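The Water Finder of Carnbridge

By the time Rowena Lumbao got to the hall, Mr Macaraeg had already found water twice, once under the car park and once under the tea urn.

"That'll be the pipe," she said.

"Pipes don't pull like that," he said, and showed her the rods. They were fencing wire, bent at one end. He charged 100 dollars a visit and 3000 for what he called the full property, which included a signed map and a bottle of Fliltamel, a brown mineral tonic you were meant to tip down the new bore for luck.

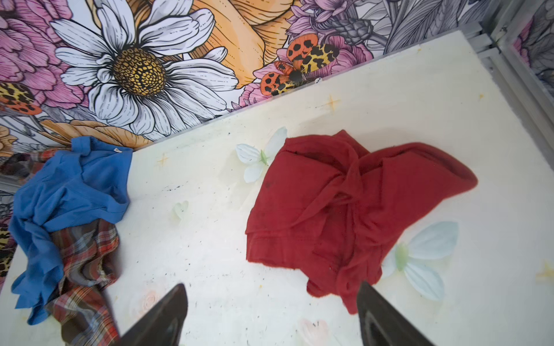 Her father had paid for the full property. He was 86, the dam was cracked mud from bank to bank, and he'd liked the man's hat. Rowena had driven up from the coast with a geological survey in a plastic sleeve and a speech she'd practised as far as Ovon.

"Where did you learn it?" she asked.

"You don't learn it."

"Then how do you know when you're wrong?"

He considered this politely, the way you'd consider a stranger's baby.
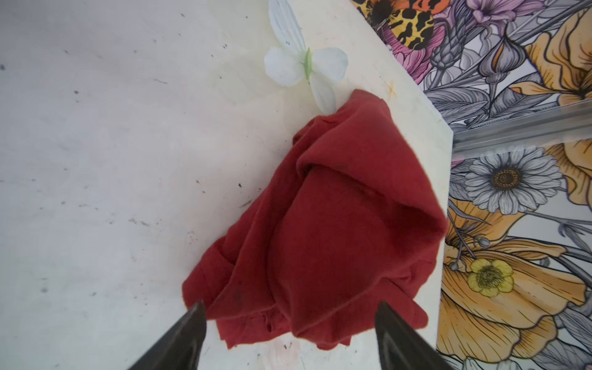 They walked the bottom paddock after lunch. Her father went in front, with the map folded in his shirt pocket. Mr Macaraeg stopped beside the stump where her mother used to sit and dropped his old jumper to mark the place. It lay in the dust like any dark red cloth let fall in a heap, one long fold running down across it, and all three of them stood looking at it as though it might get up.

"Thirty metres," he said. "Sweet water."

"The survey says granite."

"Was the survey here?" said her father.

She had no good answer to that. It had been done from the Carnbridge side, by a bloke who'd never opened their gate.
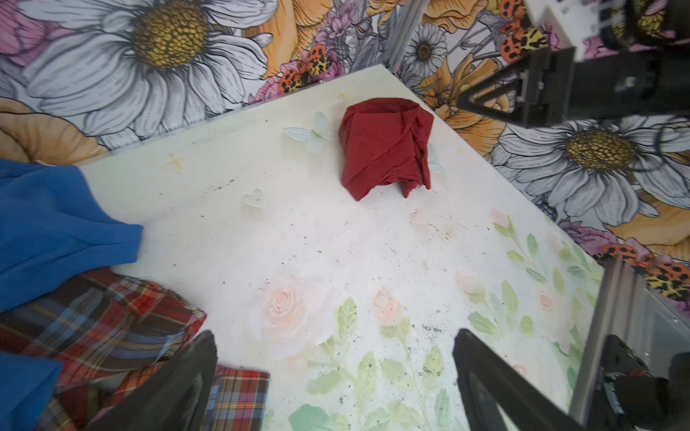

The drill came in May. She took leave for it, mainly so somebody would be there to read the invoice. They hit granite early, then more granite, and Mr Macaraeg, who had no reason to turn up, turned up anyway and stood with his hands in his pockets. At 30 metres the driller shut off the engine and wiped his neck.

"Bit damp," he said.

"Damp," said Mr Macaraeg.

"Damp isn't water, Dad."

Her father was already unscrewing the tonic.

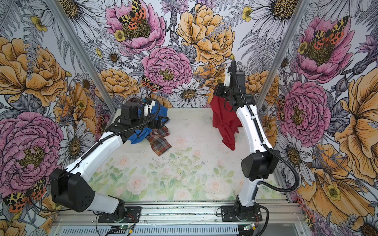
What the Driller Wrote

Hole one. Granite, seepage at base, not worth a pump. Owner wishes to go deeper. Daughter does not. Left rig on site overnight.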